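Jobs > Casual & Short-Term > Jundthorpe

Wanted: two patient people for a room that needs sorting

Posted in: Odd Jobs, Homes & Interiors
14 shares | 3 comments

Kirkegaard rents out furnished work rooms in Jundthorpe, and our newest one is very nearly presentable. The floor is down. The desk is in. What remains is everything that goes on the desk, and everything currently living in cartons down the hall that somebody once thought should go on the desk.

We need two people for October, mornings only, starting at 8:30. You will unpack, sort, wipe, label and put away. There are 355 small items on the inventory, among them 100 pens that may or may not write. Testing them is part of the job. Bring a strong wrist.

The system is baskets. Mogens Kárason, who runs the rooms, believes that anything can be made to look intentional if you put it in wicker, and so far the tenants in our Wuton building have agreed with him. You don't have to share the belief. You do have to keep the charging cords out of the stationery.

You should be able to lift a full carton, read Mogens's handwriting and tell a stapler from a hole punch before coffee. Experience in a stockroom, a library or a house with small children is welcome. Strong opinions about drawer dividers are fine – please hold them until the break.

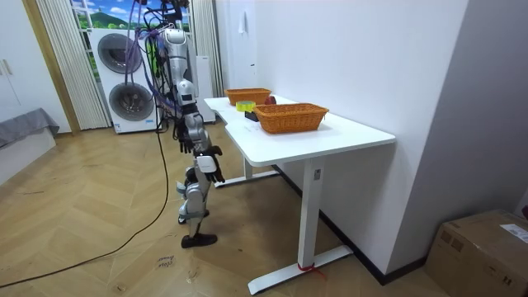 The herringbone floor scratches if you look at it wrong, so soft-soled shoes, please, and carry the cartons instead of sliding them. We had a slider last time. We are still finding the marks.

Pay is $400 for the month's mornings, plus $300 if you stay on to do the second room, which has shelves and is therefore worse. Lunch is not included, but the Zedudine bakery downstairs sells day-old rolls until noon and we have no shame about it.

To apply, send a few lines to Maeve Mac Giolla at the Jundthorpe office. Skip the résumé. Tell her what is in your messiest drawer at home and what you would do about it.

Filed under: tidying, part-time, no degree needed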